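二月，晨。

今日仍驻克莱门档案馆（馆中同人沿旧习称 Kelemen 馆，本日记以下从之）。自上月受命整理 Ususgate 运河公司旧档以来，逐日记录所见所为，以备日后编目时查核。昨日所记甚简，今日补足。

七时三刻到馆。夜间有霜，北侧阅览室温度偏低，依规程先行登记温湿度，再启库门。相对湿度较前日略升，尚在许可范围之内。库房东墙的除湿设备运转正常，积水盘已倾倒。登记簿上一页已满，另起新页，页眉照录馆名、库号与月份。

上午所理者为第四架中层，即运河公司与 Drurkstead 堰闸往来函件。该批函件原以麻绳捆扎，绳已朽脆，触之即断，遂改用无酸纸带，并于每捆首页附签，注明原捆次序。原次序不可轻改，此为本馆编目之首要原则。前人曾于某年将部分函件按发信人重新排列，用意或在便利检索，然往来问答之先后由此尽失，今日读者欲知某函所答何事，须翻检数捆方能得之。本次整理拟据函件内文与收讫戳记，逐步恢复旧序，凡不能确定者，一律存疑，不作推断性归并。

函件之中，以论水位者居多。Drurkstead 堰为全线要害，上游来水丰歉，皆系于此。旱季船户求开闸，磨坊求蓄水，公司居间，文牍往返极繁。有一函言辞颇为严厉，谓磨坊擅自加高堰板，致下游驳船搁浅两昼夜，货主索赔，公司不能独任其责。磨坊方面的复函则称堰板高度悉依旧约，搁浅之故，在于公司疏浚不力。两函所据之旧约，应为同一文件，而各引一条，彼此不及。该约原件至今未见，已列入待查清单。

十时许，于一函夹层中得收费表一纸，纸幅狭长，四折，折痕处有旧时修补。表中分列煤、石灰、谷物、木料诸项，按里程计费，空船另有定例。木料一项之旁有墨笔批注，字迹与正文不同，大意为凡供修闸之用者免征。此批注出于何人、是否曾经公司议定，现无从证明，编目时将作为批注单独著录，不并入正文。表纸已展平，覆以吸墨纸，压置于平板之间，俟明日再行检视。

公司账目亦于上午略作翻阅。某年修缮支出一栏，记 Clamthorpe 段堤岸加固用银1,555镑，为该册中数额最大之单项。同册前后数年，每年修缮支出多不及此数之半。何以骤增，账册未予说明，仅注“依议”二字。所依者当为董事会议决，而议事录恰缺该年下半年一册。议事录之缺，前任编目者已有记录，谓移交时即未见，可知散失已久。此事关系运河中期经营甚大，宜与 Clamthorpe 教区所存堤工文书互校，或可稍得端绪。拟于本周内具函，向该处申请调阅。

午间休息，于馆后小径步行一周。小径沿运河旧道而设，水道虽早已断航，两岸石砌仍可辨认。拖船道上有系缆石桩数处，桩身绳痕甚深，当年牵挽之频繁，于此可见。河床大半为芦苇所占，近桥处尚有积水，今晨结有薄冰。桥拱内侧刻有石工记号，与馆藏工程图册所附之记号表相对，有可识者，有不可识者。不可识者已另纸摹录，待查。

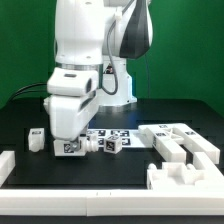
下午续理工程图册。图册凡两函，皆为大幅，绘于布底纸上，设色尚存。其中 Ususgate 船闸总图最为完备，闸室、闸门、泄水道及闸夫住所均有标注，图侧附剖面二。闸门一图绘制尤精，铰接与启闭之法，逐件分绘，尺寸以细字注于旁。唯图上所注闸室长度，与章程所载不合，相差虽微，而于可通行船型之大小颇有影响。可能之解释有二：其一，施工时曾有更改，而章程未及修订；其二，此图为初拟之稿，后未照行。实地遗存经后世填塞，已难量度，故两说暂并存之。

图册背面间有铅笔速记，多为算式，亦有备忘数行，如“石料未至”“待水退再砌”之类。此类文字极浅淡，须侧光方能辨读。依本馆惯例，凡原有铅笔字迹，不论其内容轻重，均予保留，不得以清洁为由擦除。今日共辨读数处，录于工作簿，以方括号标示不确定之字。其中一处疑为人名缩写，未能解读，亦照录其形。

三时，复核上午所附之签。查得两捆签号重复，系抄录时疏忽所致，当即更正，并于登记簿注明更正缘由。签号一旦有误，其后目录、索引皆随之而误，日后追改，费时数倍。自明日起，拟改为每理毕一架即行核对，不再留待午后。

又，馆方询及目录体例，嘱就著录详略提出意见。兹将拟复之要点先记于此。运河公司旧档，内容可大别为往来函件、账册、议事录、工程图与杂项。函件宜逐件著录，记发信地、收信地、事由及附件；账册宜逐册著录，择要注明重大收支；议事录宜逐次著录，并附议题索引；工程图宜逐幅著录，注明比例、材质及批注；杂项则以组为单位，不必求细。若一概逐件，则以现有人力，数年难竟其功；若一概从略，则函件中所藏之水利、商情、人事诸端，读者无由得知。详略之间，当以史料之性质为准。

函件一类，估计逾800件，确数须待整理完竣方可报出。账册与议事录数量有限，可先行完成，先予开放。地方史研究者屡有来函询问运河账目，早一日开放，即可早一日满足其需。至于图册，因布底已有起翘，在修复部门出具意见之前，不宜提供原件阅览，可先以复制件应付。

关于地名之写法，亦须预为规定。Clamthorpe 一名，在旧档中拼法凡数变，早期函件多省去中间字母，账册则前后不一，甚或同一页内两见而两异。目录拟以今日通行拼法为正条，旧拼法设为参见条。Drurkstead 亦然。Ususgate 则较为稳定，仅公司成立之初偶有异写。正文摘录之处，仍须依原件拼法，不加改动，以存其真。

傍晚前，读闸夫日志一册。此册原列于杂项，封面无题，纸质粗劣，而内容颇可珍视。闸夫逐日记载过闸船只、水位、风向及所收闸费，间记杂事，语极简短。冬月有连续多日仅书“冰，无船”三字者，可知当年水运因封冻中断之久。解冻之后，首船过闸，特以大字书之，下画双线。某日记云，夜有暴雨，闸门受漂木撞击，独力以长钩推开，至天明方止，次日公司来人查看，允给赏钱。赏钱是否给付，其后各页未再提及，账册相应年份亦未检得此项支出。

日志末数页改记菜圃收成与鸡只，似为停航以后所书，过闸一栏已空。此数页与公司业务无涉，前人曾建议抽出另存。拟不从其议。一册之文书，自有其完整性，抽去末页，则闸夫其人何以终其职事，便无可考。况停航之确切时日，公司文书语焉不详，此册过闸记录之止处，正可为一旁证。已于建议书中说明此点，并请将该册由杂项改列为独立一类，题为“闸务日志”。

五时半，闭库。离库前清点当日所启各件，悉数归架，登记簿签讫。收费表仍在平板之间，已悬牌注明，以免他人误动。窗帘放下，灯火熄灭，库门上锁，钥匙交还值守处。

晚间于寓所誊清工作簿，并草拟致 Clamthorpe 方面之函稿。函中须述明所求文书之类别与年份，请准予阅览，如不便外借，则可由本馆派员前往。措辞尚须斟酌，尤以议事录缺册一节，不宜有责难之意，盖散失之责，今已无从归属。稿成，置于案头，明晨再阅一过，然后缮正寄发。

另记待办：其一，查 Drurkstead 旧约原件，先检地契匣，次检诉讼卷。其二，领取无酸纸带与大号封套，现存之数不敷下架之用。其三，请修复部门派员检视图册布底起翘之处。其四，桥拱石工记号摹本，须补注方位，午间摹录时漏记，明日前往补之。其五，温湿度登记新页之页眉，库号书写潦草，应重描清楚。

入夜又起北风。明日如再降温，拟请提早开启阅览室供暖，惟库内须维持恒定，不可随之升降。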